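Ticket: Vimside cell, right arm stops during handover
Status: open, monitoring
Component: Nair two-arm tabletop cell, handover routine
Opened: April

Symptom

The right arm stops partway through a handover and the controller reports a following error on the wrist joint. The left arm holds its position as it should. A restart clears the error and the cell will run again, sometimes for a few cycles and sometimes for most of a shift. First noticed after the fingers were changed on both grippers. The error was not in the logs before that, but the logs only go back 400 cycles, so that doesn't prove much.

Entry 1, 9:20

Pulled the Lirnska log for the last 100 cycles. Five stops, all on the right arm, all in the last part of the approach when the fingertips come together. No stops on pick, place or return home. Supply voltage was steady through all five. Joint temperatures were normal.

Ran the approach by hand at slow speed with no part. No error. Ran it again at full speed with no part. No error. Ran it with a part and got a stop on the third try.

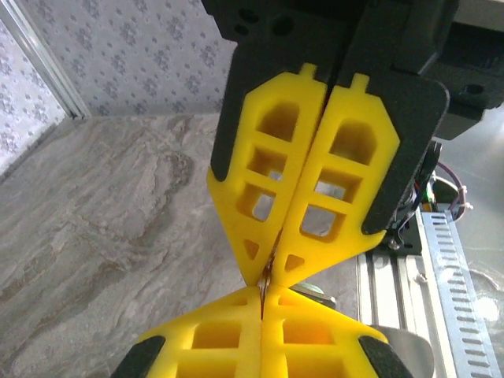

The error needs contact to show up, so I stopped looking at the drives and went to the finger positions. The handover point was taught with the old fingers. The new set is from Nitow and the drawing gives the same length, but nobody had measured them after fitting. If the tips sit even a little long, each arm is pushing on the other at the end of the move, and the wrist that is asked to hold still will build up error until it trips.

Entry 2, 10:45

Took both pairs of fingers off and measured them. All four are the same length within what I can read on the calipers. They are longer than the old ones by a little over a millimeter. The old set is in the drawer under the cell if anyone wants to check.

Also found one mounting screw on the right gripper that could be turned by hand. Cleaned it, put it back with thread locker and tightened it. Checked the rest of the screws on both grippers while I was there and they were fine.

Did not change the torque limit. It was suggested in the last ticket that we raise it. That would hide the error and leave the arms pressing on each other.

Entry 3, 13:10

Refitted the fingers and entered the new length in the tool settings for both arms. Restarted the controller so it would load them. Homed both arms and ran the camera check against the board. It passed on the first try.

Taught the handover point again. Steps, for whoever has to do this next:

Set speed to 5 percent on both arms.
Move the left arm to the handover point and leave it holding.
Bring the right arm in until the tips are close, then use single steps.
Stop at first contact and back off one step.
Save the point on both arms before you move either one.

If you save one side and move away before saving the other, the pair will not match and you have to start over. I did this once today.

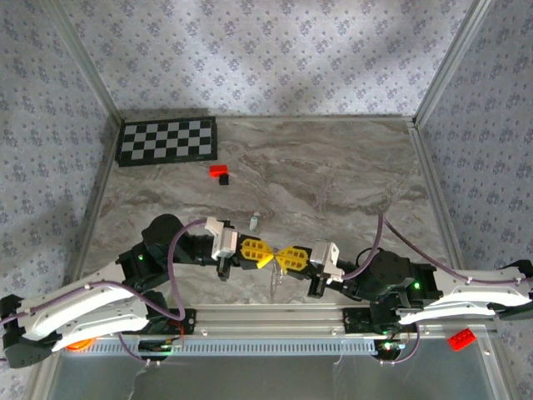

Cable slack was the other thing worth ruling out. A cable that pulls tight at the end of the reach would load the wrist in the same part of the move and give the same error. I moved the right arm through its full reach with the drives off and felt for any pull at the wrist. There was none. The purple cable on that side stands up in a tall loop when the two grippers are nearly tip to tip, so there is plenty left at the handover position. I left the routing as it was. Please don't tie that loop down to tidy it up. The arm needs it for the wrist turn on the way home.

Entry 4, 15:30

Ran 32 handovers at full speed with a part. No stops. Peak error on the right wrist is down to nearly half of what it was this morning and both wrists now read close to each other.

Still to do

Run another 100 cycles and attach the log to this ticket.
Check the screw with thread locker again after that run.
Add finger length to the change sheet so it gets measured whenever a set is swapped.
Increase the log length on the controller.

Leaving this open until the long run is finished. If the error comes back, save the log before restarting.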